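FOR IMMEDIATE RELEASE

May 7, 2025

Takari bottle drive opens to all tenants, bins going out floor by floor

Empties in the bin, liner tied, down to the loading dock. That's the whole program. Takari Building Services is extending its bottle collection to every floor of the Ganda Street offices, after a trial run that started in December on the lower floors only.

The trial brought in 3,258 bottles. Counted by hand at the dock, every one. More than we planned for and more than the old blue carts ever got, mostly because the old carts lived in the basement and people didn't want to ride the elevator with a bag of empties.

What's new: a small round bin for each kitchen and break area, lined, set on the counter or the table and not on the floor. Small on purpose. A big bin fills slowly and starts to smell, a small one gets emptied. Colors vary, we bought what the supplier had. Liners vary too.

"People drink the water, then the bottle sits on a desk for a week," said Yaa Atinga, waste and recycling lead at Takari. "Put a bin where the desk is and the bottle goes in. We spent a lot of the winter talking about posters and signs, and then we moved the bins closer and the numbers went up in the first week. So, closer bins."

What goes in

Plastic drink bottles. Water, soda, juice, iced tea, sports drinks. Clear or colored. Any size that fits through the mouth of the bin.

Labels can stay on. We've had a lot of questions about labels, in several languages, and the answer is the same for all of them. Imported brands are fine, local brands are fine, no label at all is fine.

Caps stay on too. This is a change. During the trial we asked for caps off and got a jar of loose caps in every kitchen and caps down the sink drains. The sorting plant takes them on the bottle now. Screw it back on and drop it in.

Crushed or whole, your choice. Crushed takes less room. If you crush it, crush it first and cap it after.

A few drops inside don't matter. No need to rinse water bottles. Soda and juice should get a quick rinse so the liner doesn't get sticky, and please pour out anything left in the bottom before it goes in. Half-full bottles were the number one complaint from the evening crew. They're heavy and they leak in the elevator.

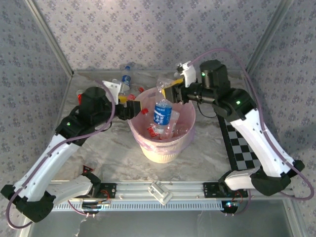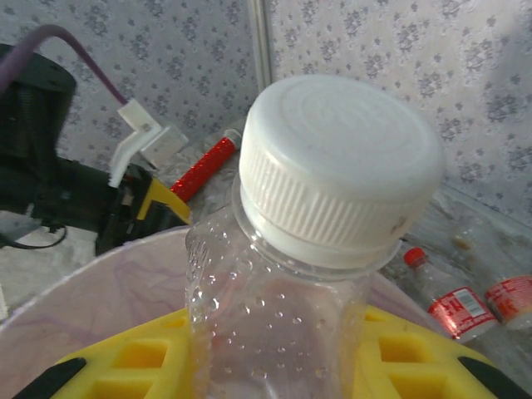 Plastic drink bottles: with a blue label and held over a lined bin (first photo), and with the white cap on (second photo).

What stays out

Coffee cups. Lids. Straws. Yogurt pots. Takeout boxes. Glass of any kind, glass has its own crate by the freight elevator. Cans go with the glass for now, we know thats not ideal and a separate can bin is being priced.

No food. One banana peel and the whole liner goes to landfill, the plant won't pick through it.

No batteries, please. Two turned up in the trial. Front desk has a tube for them.

Emptying

Bins are emptied every evening after the offices close. If yours fills up before then, pull the liner up by the edges, tie it, leave it next to the bin. Spare liners are in the drawer under the nearest sink. Fold the new one well over the rim or it slides down inside with the first bottle. If the drawer is empty call the desk, don't use a trash bag, the trash bags are black and the dock sends anything black straight to the compactor.

Bins get a wash once a month. They come back the same night, so if one is missing in the morning it's really missing and we'd like to know.

Who gets what, and when

A total of 121 bins for this round. Floors already in the trial keep the bins they have. New floors get theirs over the next several weeks starting from the top of the building and working down. Tenants with their own kitchen can ask for a second bin at no charge. Meeting rooms don't get one by default, but the larger rooms can have one brought up for an event with a day's notice. Say how many people.

The Antwi annex across the courtyard is included. Annex tenants were left off the first notice by mistake, sorry about that. Same bins, same rules, pickup is a little earlier because the annex locks its side door first.

Cost

Nothing extra on the service charge this year. Liners, pickup and washing are covered under the existing agreement. Hauling is by Grollar Recycling, who already take the paper and cardboard. Grollar bales the bottles at its own yard and sends us a weight slip after each load. Slips will be posted on the board by the mailroom for anyone who wants to follow along.

The building has about 480 people in it on a busy day. At the trial rate we expect the dock cage to fill faster than it does now, and a second cage is on order. Until it arrives please don't bring bottles from home. We appreciate the thought, several people did it over the winter, but there isnt space.

"The target for me is not a number," Atinga said. "I want to walk through a kitchen at five o'clock and not see bottles lined up on the windowsill. Some floors are there already. Floor six, you know who you are."

Deposit bottles

If a bottle carries a deposit you can keep it and return it yourself. Anything put in the bin is treated as donated. Deposit money collected at the dock goes into the tenants' summer lunch, as before.

Questions

Tenants can stop by the services office next to the mailroom, ground floor, or leave a note at the front desk with floor and suite number. Bin requests need the suite number or they can't be scheduled. A one-page sheet of the yes/no list will be taped inside a cabinet door in each kitchen, larger print available on request.

Media contact: Yaa Atinga, Takari Building Services, via the Ganda Street front desk.

About Takari Building Services

Takari looks after cleaning, waste, mail and light maintenance for the Ganda Street offices and the Antwi annex. Evening crew, day porter, loading dock.

###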